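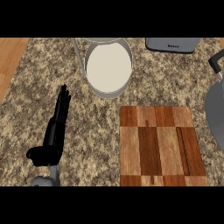
Stusumach in the kitchen: the build so far

Gallery page, last updated Thu 26 September

Welcome to the Stusumach pages! Stusumach is a two-armed kitchen robot that we're putting together in the back half of the Bretska Street workshop, evenings mostly, plus whatever weekend hours we can steal. Before the real arms are allowed anywhere near a real counter, everything gets tried out in the simulator, and that is where all the fun has been this month. The simulated kitchen has a granite countertop, a patchwork cutting board, a big gray pot with a black handle and a tall white container, and we've grown very fond of it.

The team is Florence Thibodeau (arms and wiring), Souad Metwally (simulator), Boris Yordanov (hands), and me, Azra Karagiannis, on motion code and on this page. Captions are mine, so blame me for the mistakes.

The robot's-eye view

The picture at the top of the page is from the simulator, looking down at the counter with one black hand up and its fingers together. I love this pose! We call it the "flat hand" and every reach we write starts from it. With the fingers held close the hand is much narrower, and you can get it past the side of something tall without clipping a knuckle.

Boris built the hand model from his own drawings, thumb included. The thumb sits out to the side, and it gave us fits in the first version because the code thought it was inside the palm. Two evenings to find that one. It was a minus sign.

The counter

Souad did the granite, flecks and all, and she spent longer on it than she will admit. It was worth every minute. Our first counter was plain white and the vision code got very good at plain white counters, then fell apart on anything else. A busy, speckled surface in beige and brown makes it work harder to tell where an object ends and the stone begins.

The cutting board was my request. The light and dark blocks are lovely to look at, and they're a pain for edge finding, which is exactly what I wanted. Florence has the plans for a real one in the same style and is saving up offcuts.

Reaching practice

The current exercise is called Jia (all of our exercises have names, don't ask me who started it). The hand starts flat, crosses the open part of the counter, and stops over the cutting board without touching the white container. That's the whole thing, and it is so satisfying to watch when it goes right.

We ran it 447 times last week with small changes to where everything stands. Most of the misses came from 6 layouts where the container was pushed close to the board, so those are now their own little test set. Souad runs it every time anybody changes the motion code - including me, at midnight, when I'd prefer she didn't.

On the bench

The real left arm is assembled to the wrist, and Florence has the cable run tidy at last. The shoulder takes 20 screws, and she has now had them all out and back in twice. If you are building something similar, put the connector in first!

The real hands are coming along more slowly. Boris has the fingers moving one at a time by wire, and he is still picking springs for the thumb. He'd be glad to hear from anyone who has done a side-mounted thumb and kept it from sagging.

Coming up

Urkholm is the next exercise, and it's a big one: pick up a pot by its handle. Handles that bend over at an angle are tricky and I can't wait to start. We hope to show both arms working together in the simulator in November, and I'll add new pictures here as we go.

Thanks to Nermina Stojanović for the loan of the good soldering station. We'll bring it back soon, Nermina!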